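Favomlow - brick inventory files for the toy library. Plain CSV, one row per part per tub. Started as my own list, now other people use it so here's a readme, sorry it's short.

## What's in here

- `tubs.csv` - one row per tub, with shelf and lending status
- `parts.csv` - part, color, how many, which tub
- `loans.csv` - out / back dates, family code (no names!!)
- `missing.csv` - stuff that didn't come back. Long.
- `old/` - the Kustcombe export, don't edit, don't delete

38 tubs in total. Tub numbers are painted on the lids so please don't renumber in the file only, happened once, took a whole Saturday to sort out.

## Where it comes from

First pass was Theresia Holzer and me, counting by hand on the big table upstairs. Second pass Regula Stöckli with her kids. Anything marked `src=K` is out of the Kustcombe export and I trust it less. Dates in there are day-first, everything else is year-first. Haven't converted them.

Quantities over 400 in one row = weighed, not counted. Kitchen scale. Fine for 2x4s, bad for small round stuff. Column `how` says `w` or `c`.

## Colors

Use our own list in `colors.txt`. Lower case, one word. Official names change and people argue about them. Things that keep going wrong:

- `lime` and `green` are two colors. Not the same tub.
- `orange` and `dkorange`, check in daylight
- `tan` and `beige` - always `tan`
- pinks: just `pink`. Yes there are several. No I'm not splitting them.
- anything yellowed with age gets its original color and `aged=1`
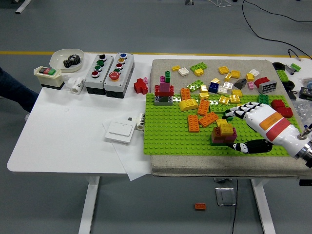
Baseplates are not in `parts.csv` at all. They have their own rows in `tubs.csv` with type `plate`, because they get lent seperately and they come back bent. If one is cracked put `cond=3` and take it off the shelf. `cond=2` is still ok to lend.

## Known problems

- Tubs from the Lanz donation have no part numbers, only descriptions ("slope, small"). Hubert Strebel is working through them, ask him before you touch those rows
- curved bricks and arches got mixed up in the first pass, half fixed
- wheels: tires and hubs counted together in some tubs, apart in others. ugh
- blank quantity means not counted. Zero means zero. Please don't fill blanks with 0
- `loans.csv` has a gap in December, the sheet got lost
- umlauts break if you open the files in an old spreadsheet program and save. Save as UTF-8 or leave it

## Adding or fixing rows

1. Pull first.
2. Edit one file at a time, small commits.
3. Run `check.py`. It complains about unknown colors and duplicate rows, nothing clever.
4. Initials in the `by` column.

No git? Mail the changes to Mirjam Zaugg, she puts them in about once a week. Handwritten is ok if she can read it.

Labels for the lids are made with Flillero, template is `labels/lid.fll`. Print at full size, do NOT let it fit to page, the tub number ends up too small to read from the floor.

## License

Use it for whatever. If you run a toy library and want only the empty column layout, that's in `blank/`. Leonie Schwaiger made a version for wooden train track, seperate repo, ask her for the link.

## Todo

- finish Lanz tubs
- minifig heads (who wants this)
- photo per tub?
- 3 tubs with no lid, so no number, sitting by the door. They're in the file as `X1` to `X3` for now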